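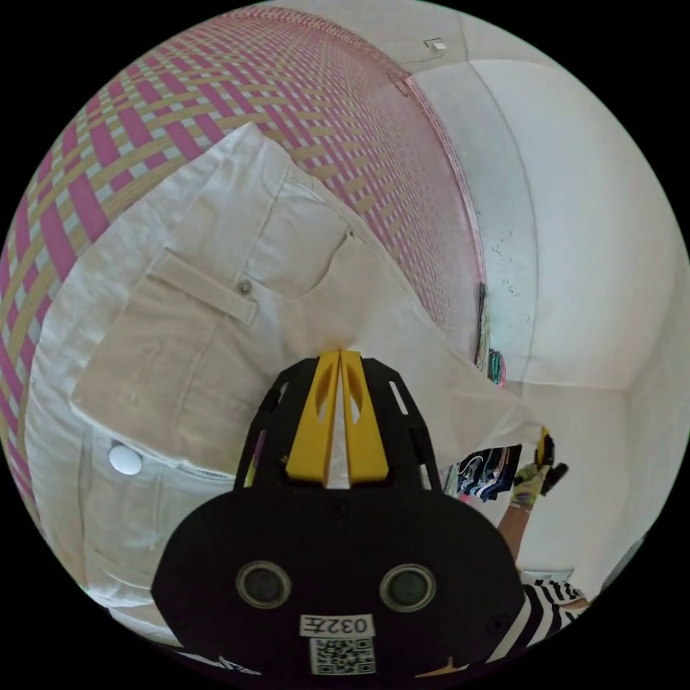

Trousers on the mat at Virnby, seen from the gripper's own camera.

I went to Virnby to write about folding, and spent most of my first morning talking about clocks.

Hajnalka Major looks after the software at Cidari that sits between a person's hands and a robot's brain, and she'd warned me by email that I might be disappointed. "You'll want to see a robot," she wrote. "What you'll see is me looking at a log." She was right about the log (it was green text, it scrolled, I nodded at it a lot) but I wasn't disappointed in the least.

The idea is easy enough to follow, even for someone like me who can't keep a spreadsheet tidy. A person does a chore with a gripper in the hand, and a camera on the gripper records the lot. From that video the software works out where the gripper was in the room at every moment, which way it was pointing and how far apart its two yellow fingers were. Gather enough of that and you can train a program to say what a gripper ought to do next when it's faced with a pair of trousers.

Easy to follow, then, and a pig to get right! The first job is tracking, and Cidari's tracker is called Otalel. It picks out small details that stand still, things like the corner of a door frame or a mark on a wall, and uses the way they slide across the picture to work out how the camera moved. Plain white walls give it very little to go on. A woven mat in pink and tan gives it masses, and there's a catch in that too, as every little square looks much like its neighbour. Otalel used to get muddled and decide it had hopped one square to the left. Major showed me the old plot, a lovely smooth curve with a step in it like a missing stair.

"It was completely confident," she said. "That was the bit I minded."

The fix took her team from November into the spring. Otalel now keeps 4 guesses alive at once and only drops one when something further off in the room disagrees with it. I asked whether that was slow and she made a so-so sort of noise and changed the subject to cloth.

Cloth is where I'd expected to start. A mug stays mug-shaped while you carry it, and you can describe where it is with a handful of numbers. Trousers won't have it. Lay them flat and you've got seams, a pocket flap, a button or two, all good landmarks. Pick up one leg and half of those have gone under the other half. Mahasneh, the part of the system that looks at fabric, doesn't try to model the whole garment any more. It did once, and Major still speaks of that version with real fondness, the way people talk about a car that never started. These days it hunts for edges and stitching it can trust, marks everything else as "don't know", and hands the result to the planner.

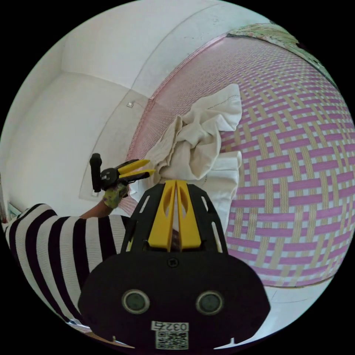 Yellow fingers meet crumpled cloth: the second gripper, as the first one sees it.

I've looked at that view more than I've looked at my own holiday photos. A bunched-up bit of off-white cloth, a faint line of stitches along one edge, and the fingertips just touching the side of it. I'd have said there was nothing there to work with. Mahasneh likes the stitches. Give it a line of them and it can make a decent guess at which way the edge runs underneath the creases, and so which way to pull.

With two grippers in play, the clocks come in. Each one records on its own, and each has its own notion of what time it is. If they disagree by a sliver, the software will believe that the left hand let go before the right hand took hold, and it'll learn to drop things. Major lines them up by matching movement: when one camera can see the other gripper, the motion it sees has to agree with the motion the other one felt. She demonstrated by shifting one recording 3 frames out of step and running the planner on it. On screen, a small grey cartoon gripper reached out very gracefully and closed on thin air. I laughed, and then she did it again with 2 frames and it closed on thin air slightly nearer the cloth.

I tried the job myself after lunch, gripper in hand, and I was dreadful. You don't realise how much your thumb does until you've swapped it for a pair of stiff fingers! I kept pinching the mat along with the fabric. Major asked me to leave the bad goes in, and she labelled them afterwards with a keyboard shortcut, tap tap tap, hardly looking. The planner gets to see those as well, marked as grabs it should steer away from.

What I liked most was the replay tool, which she wrote over a long weekend and seems a bit embarrassed by. It puts the video on one side and the planner's next intended move on the other, drawn as a little arrow. You can drag back and forth and watch the arrow dither. Over a flat pocket it's rock steady. Over a heap of creases it swings about like a weathervane, and she's set it to turn orange when it swings too much, at which point the planner is told to stop and have another look.

Mine was orange for most of the afternoon.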